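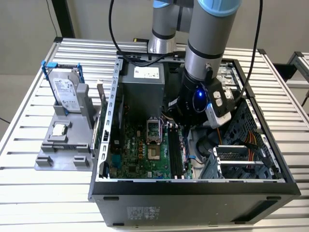

Chapter 7
Choosing a Gripper: Trials on Real Parts

Before you start

You need the force and stroke basics from Chapter 6. Also a working arm, any make, and two grippers you can swap without rewiring. A wrist camera helps. Skip ahead to 7.4 if you only have one gripper -- the camera exercises still work.

7.1 Why PC parts

Most gripper trials in print use blocks. Wood cubes, foam cubes, maybe a soup can. Fine for a first day. Blocks forgive too much. A jaw that is two millimeters off still picks up a block.

A desktop PC does not forgive. Deep case, walls on every side, cables that sag into the path. Parts of very different size: a hard drive is a handful, a CPU is a thin square with almost nothing to hold. One arm, one box, many grips. Old towers are cheap too, so a cracked board is a lesson and not a bill.

We use four tasks all through this chapter:

Task A. Hard drive, from tray to bay.
Task B. CPU, from tray to open socket.
Task C. Memory stick, seated in its slot.
Task D. Power plug, pushed home.

Task B is the hard one. Do it last.

7.2 The three grippers

Clivico parallel jaw. Two flat fingers, rubber pads, electric. Slow to close but you can set the force. Good on the drive, poor on the CPU unless you file the tips down.

Gorkside suction cup. Single small cup. Loves the flat metal lid of a CPU. Useless on a plug. Watch the hose, it catches on the case wall.

Hirkdale three-finger. Strong, wide. Too wide for most of the case, as you will find in Exercise 7.2. Included because students always ask for it.

All three were run on the same arm with the same Bañez controller, same speed limit, same tray. Change one thing at a time. If you swap the gripper and the camera on the same afternoon you have learned nothing about either.

7.3 What to write down

For each try: task, gripper, success or fail, time, and how it failed. The last one matters most. "Dropped" is not enough. Dropped on lift? In transit? At the wall of the case?

Our own set was 200 tries per gripper on Task A. The Clivico finished 158 of them. Most of the misses came at the same spot, the far lip of the drive bay, where the fingers touch before the drive does. A longer fingertip fixed part of that and made the grip weaker. You will meet this trade again and agian.

Do not stop at 10 tries. Ten tells you if the cable is plugged in. Go to 100 at least before you compare two grippers, more if the scores are close.

Pads wear. Ours went shiny after over 3000 cycles and the scores slid before anyone looked at the rubber. Log the pad change dates in the same file as the scores, not on a sticky note.

7.4 Camera first, then grip

Check the view before blaming the jaws. Move the arm to the pre-grasp pose, stop, look at the wrist image. Can you see the part and both fingertips? If not, the mount is wrong -- fix it now and redo the hand-eye calibration form Chapter 5.

Exercise 7.1. Run Task A with no camera, taught points only. Then shift the tray five millimeters and run it again. Record both.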